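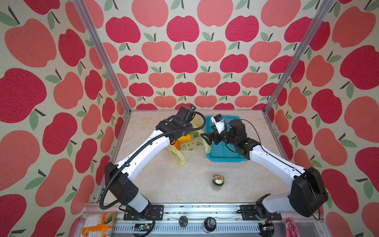

*Grosley two-arm cell, bagging task, left gripper over the carrier bag and right gripper at the blue basket.*

**Left arm stops with a following error near plastic bags**

Posted by Aníbal Abreu, October 2026

Our department operates a two-arm cell in which mixed items are moved between a basket and a thin plastic carrier bag. Since September the left arm has halted with a following error on the wrist joint, always while the gripper is low over the bag. The right arm runs the same program, mirrored, and has not faulted.

The log holds 1,531 cycles and 248 stops of this type. On two occasions the arm did not stop at once but continued to pull, and the bag was dragged towards the base with a drinks can inside it. No person was within reach. We have replaced the wrist motor without improvement. Advice on the probable cause would be appreciated, as would guidance on whether the cell may remain in service.

**Ilídio Cordeiro**

I would examine the cable conduit before any further motor is changed. On your left arm it hangs in a loop from the gripper past the shoulder. A bag handle can hook over a loop of that kind, and the wrist then works against the load until the error limit is reached.

The following is suggested:

- With the power isolated, move the arm by hand through the full path and note where the conduit tightens.
- Secure the slack along the upper link, leaving enough for full wrist rotation.
- Check the torque limit on both arms. At Isenness we found one controller at 75 per cent and its partner at the factory value after a firmware update.
- Clear loose items from the front rail. Packets and jars should not be kept beside the bases, and any exposed circuit board requires a cover.

The two occasions on which the arm continued to pull are a separate matter and should be reported as such. The cell should not be run until the stop function has been tested and the result recorded.

**Borkudeck**

Same fault here, error 443. Ours was the wrist connector. Reseat it and try again.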